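Teleop demos: the questions I get most

I'm Damián, and I run the demo recording side of things at Kisilow. People write in with the same questions over and over, so I finally sat down in September and typed up my answers. If yours is missing, email me and I'll probably add it!

Do I need to know how to code?

Nope. If you can hold two hand controllers and follow a task card, you can record. Chaiwat Luangrath had never opened a terminal when he joined us and he's now the person I send the fiddly kitchen tasks to.

Is this a real robot or a simulated one?

Both, depending on the task. Everybody starts in the simulator (ours is called Panyasiri), and most of our kitchen work stays there. You wear the headset, you look out from where the robot's head would be, and when you move your hands the arms move with you. The hardware in Naltdale is for people who have 100 accepted sim episodes behind them.

What does a kitchen task look like from the operator's side?

Pretty much like standing at your own counter, except your forearms end in grippers. You look down past the white torso shell and there's your stuff: a small white bowl close by, a purple spray bottle lying on its side at the far end, a knife beyond that. The layout gets shuffled between episodes, and so do the paintings on the wall, so don't get attached to where anything is.
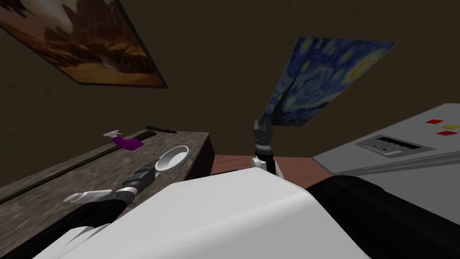 Why does my gripper drift when I'm holding still?

Usually it's you, sorry. Arms get tired and sink. Press the clutch button, drop your hands to somewhere comfortable, let go of the button and carry on. I clutch constantly. If it still drifts with the controllers flat on a desk, recalibrate, and if that doesn't fix it send me the log.

I fumbled a grasp. Should I throw the episode out?

Please don't, not right away. If you recover and finish the task, keep it and tag it "recovery." Those are some of my favorite episodes, and the policy needs to see how to get out of trouble. Dropped the thing on the floor where you can't reach it? Then yes, discard and reset.

How fast should I go?

Slower than you want to, but don't stop dead and think with the recorder running. Plan your moves first, then hit record. Kristóf Fekete reviews the uploads and long pauses are the main thing he sends back.

Can I guide the arm by hand instead?

On the Naltdale arms, yes. Put the arm in Jerkero mode and it goes light enough to push around. It's lovely for wiping and drawer pulls, less lovely for anything needing both arms at once (I've tried, I looked ridiculous).

How many demos before the robot learns something?

For one simple pick and place, I like to see 1,000 before we train. Long tasks want more.

How long is a session?

Four blocks with a break after each. Take the breaks. If the headset makes you queasy, stop and tell whoever is on shift.

My upload is stuck at "pending"

Leave the window open overnight. If it's still pending at 7 in the morning, message Kristóf with the episode ID.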